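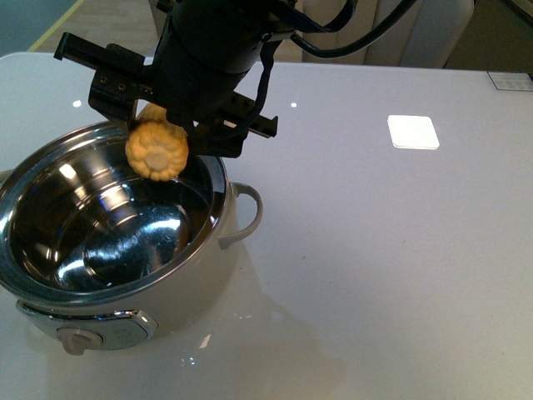
3 min read

Ulley Tabletop Cooking Set: Data Card

Version 2. Last revised 27th July.

Summary

The Ulley set is a collection of 613 short recordings of simple cooking tasks carried out at a table with small kitchen appliances. Each recording covers one task, such as placing a piece of food in a pot, taking it out again, or removing and replacing a lid. The set is maintained by the Rowbotham kitchen studies group and is distributed with written task sheets and an item list. This card describes the objects, the layout of the table and the terms used in the labels. Persons using only the still images should read the sections on items and known limits before beginning work.

Items

Pot. The corn tasks use a round electric cooking pot with a cream outer body and a polished stainless steel interior. The side handle is a cream loop. A silver control panel with a small beige rotary knob runs along the lower front. The item list records the pot under the name "Gramon pot," after the Gramon test kitchen where the tasks were first written. The name does not refer to a manufacturer.

Lid. The lid is clear glass with a metal edge. It is labeled as a separate item in all recordings, including those in which it rests on the pot.

Corn. Corn is supplied as husked yellow cob, either as a longer piece or as a short segment. The labels use "cob" for the first and "segment" for the second. Both count as the same food type in the summary tables. Where a cut end is in view, the label "cut end visible" is added.

Table. The working surface is plain and pale. Its apparent color varies between white and light gray from one image to another, and no correction has been applied.

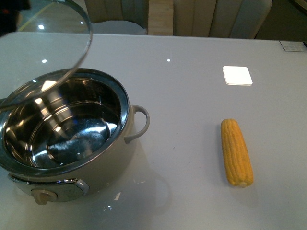
Octavio Jara

Task wording

Task sheets are written in short imperative sentences. The corn group contains 13 sheets. Typical wording is as follows:

Take the lid off the pot.
Put the corn in the pot.
Take the corn out of the pot and place it on the table.
Put the lid back on the pot.

The words "pot" and "inner bowl" are not interchangeable. "Pot" means the whole appliance. "Inner bowl" means the steel part that holds the food. Annotators should use "in the pot" for food resting within the inner bowl, and "over the pot" for food held above the opening.

State labels

Each still image carries a label for the pot (open or covered), a label for the inner bowl (empty or holding food) and a label for the food (on table, held or in pot). An item held above the opening is labeled "held" until it rests on the inner surface. A raised lid is labeled "lid off" even where part of it overlaps the rim of the bowl in the image. Glass overlap is not treated as contact.

The labels do not state whether food is raw or cooked. Earlier releases included such a field. It was withdrawn in February after review found that annotators could not assign it consistently from appearance alone.

Known limits

Polished steel produces strong reflections. Bright bands and dark shapes on the wall and base of the inner bowl should not be labeled as food, water or residue. Items seen through the glass lid may appear softened, and their outlines should be drawn only where the edge can be followed.

The pot is often only partly in view. Its control panel may be missing from an image, and knob position is therefore not a labeled field. The set should not be used to study cooking times, temperatures or food safety.

Files and access

Still images are stored in folders of up to 1000 files, sorted by task sheet. The item list and the label guide are plain text files in the top folder. The Drosisent archive holds the reference copy. Requests for access should state the intended use and the name of the person responsible for storage. Corrections to labels may be sent to the Rowbotham group with the task sheet number and file name, and accepted corrections are entered in the change log at the next revision.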